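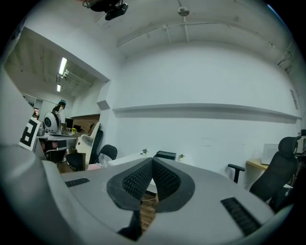
Search this site Enter keywords Go

Jevside Water Users Association
Minutes of the Operations Meeting, April
4 min read

The chair, Mélanie Kennedy, opened the meeting at 6:05 p.m. A quorum was present. Apologies were received from the Lavoie Road representative. The agenda was adopted with one change: item 6 (meter replacement) was moved ahead of item 5 (tariff).

1. Minutes of the previous meeting

Approved with one correction. Under "Pump House," the second sentence should read "discharge pressure," not "suction pressure."

2. Matters arising

2.1 The easement agreement for the Lavoie Road main has been signed and returned to the county recorder. Closed.

2.2 The revised backflow prevention notice was mailed with the last bill. Eight customers with irrigation connections have not returned a test report. Second notices will go out with the next bill. Under section 4 of the service rules, disconnection may follow a third notice. Open.

2.3 The gate on the upper tank access road still does not latch. The hinge post has moved out of plumb. The operator will reset the post in concrete once the ground is firm enough to drive on. Open.

3. Operator's report

3.1 Production for the period was within the permitted withdrawal. Well 2 carried most of the load while Well 1 was offline for a replacement check valve. Well 1 was disinfected, sampled and returned to service after two consecutive clear bacteriological results.

3.2 Chlorine residual at the far end of the Bostov line dropped below the operating target on two mornings. The line was flushed from the end hydrant and the residual recovered the same day. The operator attributes the drop to low overnight demand and recommends a fixed flushing schedule through the summer. A member asked whether an automatic flushing valve had been priced. It has not. The operator will obtain a price.

3.3 The upper tank level transmitter continues to read high in cold weather. Readings were checked against the sight gauge and an offset was entered in the controller. The transmitter is out of warranty. Replacement is to be considered with next year's budget.

4. Leak detection survey

4.1 The contractor, Clanine, submitted its written report. The survey covered the distribution mains on both sides of the creek. Acoustic loggers were placed on valves and hydrants and left overnight. Suspect sections were then checked with a ground microphone.

4.2 The largest leak was a failed saddle on the 8-inch main below the school crossing. It was repaired by the operator with a full-circle clamp. The other confirmed leaks were on service lines, two of them on the customer side of the meter. Those customers have been informed in writing.

4.3 Discussion followed on the section between the creek and the Bostov tee, where the contractor reported noise but could not fix a location. The pipe there is PVC and carries sound poorly. Clanine proposes a return visit with closer logger spacing. The chair asked that the return visit be priced separately from the original contract.

Moved and seconded to accept the report and to request a written quotation for the return visit. Carried.

6. Meter replacement (taken out of order)

6.1 The system has 1,041 active meters. The oldest group, 44 meters in the lower village, is past the recommended service life, and a bench test on samples pulled from that group showed under-registration at low flow.

6.2 Two options were presented. Option A replaces the group with like-for-like mechanical meters. Option B fits meters with radio registers, read from a vehicle. Option B has the higher unit cost and requires a reader and software license. Members noted that a mixed system would need two reading procedures until the remaining meters were changed.

6.3 Moved and seconded to proceed with Option A for the lower village, with meter bodies that will accept a radio register at a later date. Carried, one opposed.

5. Tariff

5.1 The draft tariff keeps the monthly base charge unchanged and raises the rate for use above 2,000 gallons. Some members questioned whether the first block was set too low for larger households. The clerk will prepare a comparison of bills at several levels of use under the present and draft rates.

5.2 No vote was taken. The draft returns to the next meeting. Written notice to customers must precede adoption.

7. Correspondence

7.1 A letter was received from a resident of Lavoie Road regarding brown water after hydrant flushing. The clerk replied with the flushing dates and advice to run an outside tap until clear.

7.2 The state sanitary survey has been scheduled. The operator asks that the cross-connection log and the emergency response plan be brought up to date before the inspector's visit. The contact list in the plan still shows the former electrician.

8. Other business

A member asked that agendas be posted earlier. The clerk will post them one week ahead of each meeting.

Action items

Operator: price automatic flushing valve; reset gate post; order lower village meters.
Clerk: second backflow notices; bill comparison; update emergency contact list.
Chair: request Clanine quotation for return visit.

The meeting was adjourned at 7:50 p.m.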